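Home Gallery Kitchen Shelves Boxes and trays Contact

Clear trays, loose balls

I have been told for years that clear plastic is the answer to small things that roll about. The shops in Cakstead seem to believe it. Rovorska gives a whole wall to see-through trays, see-through drawers and see-through tubs with see-through lids, and the sign over them promises that you will never lose anything again. I have lost plenty of things in clear trays. I have also lost a clear tray, which was on a pale worktop at the time and which I leaned on.

So this page is a gallery for doubters. I wanted to find out if a shallow clear tray is any good for balls, the small white sort that end up in every games cupboard and under most sofas. Ours is the hall cupboard, and it also holds the skittles, two jigsaws and a bag of something knitted. The balls used to live in an old biscuit tin, and the complaint about the tin was that you couldn't see what was in it. You could hear it perfectly well.

The claims, then, as made on the labels at Rovorska and in the Atis leaflet that came through the door in October.

"See everything at a glance." Up to a point. You can see the contents of a clear tray when it is on a dark shelf at eye level and has nothing stacked on it. Put it on a white table with white balls in it and the glance has to become a look. The cheaper plastic also goes cloudy after a few washes, and then you may as well have bought the frosted one, which costs less.

"Keeps round items in place." This one annoys me. A flat tray keeps nothing in place. The balls go to the low end, all of them, and every table in this house has a low end. The ridged trays are better and I will say so, but the ridges on most of them are far too shallow to stop a ball that has got going. They do slow it down a bit. They are also a nuisance to clean, as crumbs and grit settle in the grooves and need a brush.

"Stacks neatly." With its own kind, yes. The Atis one will not sit on the Skov one, and the Skov one will not sit on last year's Skov one, since somebody has moved the lip by a whisker. I don't think that was an accident.

"Fits any cupboard." I have 24 inches of shelf and it fits three trays with a gap at the end that is no use for anything. The biscuit tin went in the gap. You can guess what I keep in it.

What I would look for, if you must buy one: a rim higher than the ball, corners you can get a cloth into, and a bottom with some sort of pattern to it. Skip the lid. A lid on a clear tray gets put down somewhere and then it is gone, for the same reason the trays are hard to see. I would not spend more than five pounds, and I would try it on a slope before throwing away the receipt.

I have also gone off the idea of sorting by colour, which the Atis leaflet is very keen on. It shows a drawer of balls in graded shades, like paint cards. Ours are white. Some are greyer than others – I suppose that is a grading.

The gallery follows. Tap to enlarge, or don't.

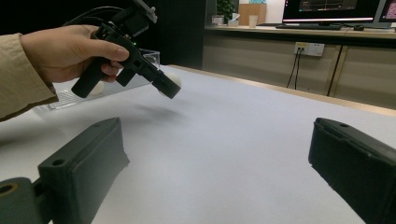
White balls, clear plastic tray, white tabletop. The edges and the ridged bottom catch a little light, and I'd say that is most of what makes a tray like this findable on a surface this bright.

A reader in Skov wrote in to say I was being unfair and should put a sheet of dark felt under the tray. Theirs has had one for ages, the balls show up well against it, and the felt stops the tray sliding when the table gets knocked. The same reader keeps over 137 balls for a village club and says a clear tray is the only thing that lets people see the cracked ones without tipping the lot out on the floor.

I'll allow the felt, and I may even try it. I am less sure about the cracked ones. In my experience you find a cracked ball when you pick it up, and I have put the same split one back in our tray more than once while looking straight at it. The felt is from the market in Cakstead, if anyone wants it, on the stall by the steps. They only had green left.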